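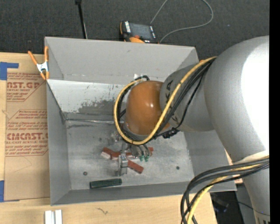 Arm over the bin, gripper down by the two crossed blocks

Bin picking: arm faults near the sloped walls, and crossed blocks get skipped
Posted by Struan Carnegie in Student Projects

Senior capstone, bin picking with wooden blocks. The bin is sheet metal with sloped walls, clamped to a cardboard sheet. The planner is Stividik, the grasp detector is the stock one from the Nelteo course kit with no retraining.

Two problems.

1. When one block lies across another, the detector merges them into a single object and puts the grasp point on the crossing. The fingers close on the wrong width and the arm goes into protective stop. Single blocks are fine.

2. On targets close to a wall, the planner picks a wrist rotation that winds the cable bundle against the side of the bin. I get a joint 6 torque warning at 700 mm/s and a full stop if I leave it running.

Last batch was 776 attempts with 29 protective stops. Most of the stops were case 1. I have the log but it does not record the wrist angle. Demo is in October and I would like to avoid retraining if there is a way around it.

Lachlan Hepburn
Case 2 first, as it is the easier one. Your planner has the full joint 6 range available and does not know the cables exist. Limit joint 6 in the planner config to half a turn either side of the home pose. Then add a collision cylinder around the wrist, wide enough to contain the cable loop at its widest point. Attach it to the last link, not to the tool frame, or it will disappear when you change grippers. You will lose some grasps in the corners. Accept that or approach with the wrist flipped.

Drop the speed as well. Use 700 for the transfer move if you want, but switch to a slow linear move once the tool is below the rim.

For case 1, check your depth threshold before you touch the model. The kit splits objects on depth steps, and the default step is larger than the thickness of a small block. Set it to 3 mm and log the masks for one run. If the upper block comes out separate, grasp it near an end, away from the crossing, and rescan after every pick. If the masks are still merged, the depth data is too noisy and the threshold will not help.

Also log all six joint angles at every stop -- you will need them for the report anyway.

brunet_lab
we just shook the bin between picks

Erix
Same kit last year. The threshold change worked for us on matte blocks. Bare metal gave us false depth on the slopes, so we masked out the walls and only segmented the floor area. Redo the mask if the bin moves, even slightly. Ours shifted on a Thursday and we lost the afternoon to it.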